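Equipment plan for the new budget year

The request list for shared equipment closed in January, and the lab group has now worked through it. Most of what came in concerns the manipulation benches. This item sets out what we intend to buy, what we are putting off, and what each team needs to send in before orders go out.

The largest line is a second arm for the Riltthorpe site. Riltthorpe has run on one arm since it opened, and the booking sheet has been full from 8 in the morning until early evening for most of the winter. Salamatu Laryea, who keeps the sheet, asked for a full duplicate of the present setup, including the wrist camera and mount. We have agreed to the arm and the camera. The stand will be built in the workshop from stock rail, which we already have in both lengths.

Grippers come next. The two-finger type we use now is cheap to keep running, but the printed parts wear and the spares drawer is low. Koubek quoted for a set of 20 replacement fingers and Tullero quoted for the same quantity a week later. The Tullero price was lower, but shipping was separate and the lead time was 65 days. We are going with Koubek for this order and will ask both firms again in the fall.

Camera mounts will still be printed in house. The current design has gone through several revisions, and the file on the shared drive is the only one that should be used. Please delete older copies. A mount from an old file will fit the arm, but the lens angle comes out wrong and the calibration has to be done over.

Cables and small hardware have been moved to their own line this year. Last year they were charged to whichever project happened to be open, and it took Sanne De Haan most of a month to sort out the totals. Each bench now has an allowance of 692 for cables, connectors, fasteners and zip ties. Anything above that needs a short note to her first.

Teams also asked for a budget for household test objects. The amounts are small, but the objects matter to the results: soft toys, cups and flat sheets all behave differently in a grasp, and a bench that only ever sees hard blocks gives a poor idea of how a gripper will do elsewhere. Objects can be bought locally against receipts. Keep the tags on until they have been entered in the object list.

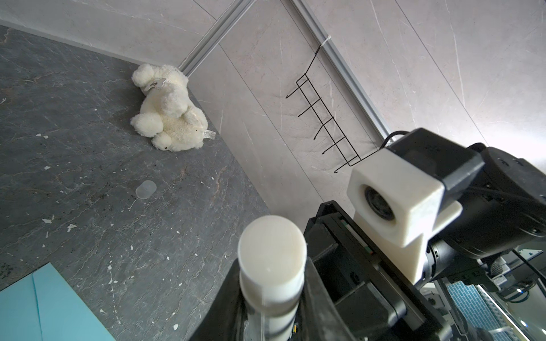
Can a team order its own gripper parts if the shared stock runs out?

Small parts can be ordered directly if the bench is stopped and the cost fits within the bench allowance. Motors, cameras and complete grippers go through the shared order, even when a bench is waiting.

Two requests have been put off. The first is the mobile base from Tirkus. The demonstration went well enough, but the base would need floor space that Riltthorpe does not have, and the service contract costs more each year than we spend on all the bench arms together. The second is the force sensor upgrade. Only one team has work planned that depends on it, and that work starts late in the year. We will look at it again at the midyear review.

Maintenance has been set at about a tenth of the purchase total. It covers motors, belts and one service visit per arm. Teams that expect heavy use should say so now, with a rough number of hours per week, so that a spare motor can be held at the right site.

Before the order is placed, each team should send Sanne the name of one contact, a list of the parts it is holding in its own drawers, and the date it needs the bench ready. Parts that turn up in drawers will be taken off the order. Delivery for the arm is expected in late spring, and the Riltthorpe bench will be closed for two days while it is installed. Salamatu will post the closing dates on the booking sheet.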